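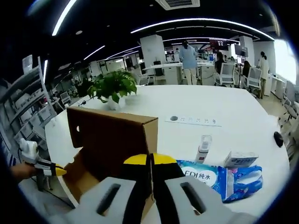

Posted by mvidmar in Office Moves & Storage — October, 9:40 am

We're packing up the shared table before the move to Fulstead. Small supplies only: wipes, a spray bottle, that kind of thing. I've been using plain cardboard boxes with a lid that folds over. Do you put the wipes in with everything else or keep them apart?

ognjen_t
Apart. Wipes are heavier than they look and a full pack will crush anything under it. Lay the pack flat on the bottom, close the flaps, done. Spray bottles go upright in another box.

mvidmar
I only have 4 boxes this size, so apart is a luxury.
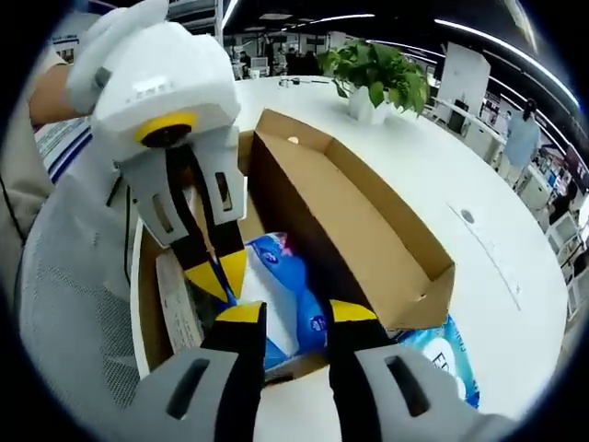
Do wipes dry out if they sit in a box for a month?
Sealed packs keep fine for that long. An opened one should go in a zip bag first, with the air pressed out.

T. Uchida
I don't agree with ognjen_t about the spray bottle. We moved roughly 300 boxes out of the Georgiou building and the bottles traveled next to the wipes. Lock the nozzle, bag the bottle, and the soft packs keep it from rolling. No leaks.

ognjen_t
You were lucky — nozzles get bumped. I wouldn't do it with anything near paper.

mvidmar
Going with one box for wipes and one for liquids. The plants ride in my car. Lids get tape only on moving day, so people can still get at things.

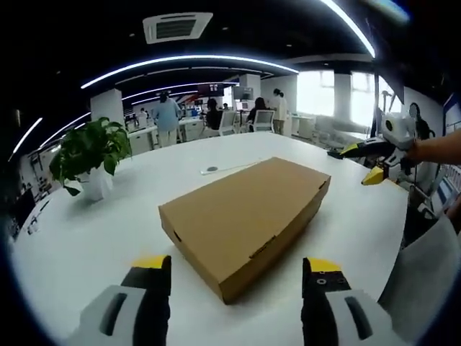

Mirsad Hodžić: Write on the side, never the lid. Once they're stacked you can't read a lid.

mvidmar
Good point, will do the sides.

Comments (2)

Todor Trajkovski
Our Ploller tape let go on a cold morning. Buy the wide kind.

guest
Is 20 pounds too much for one of these?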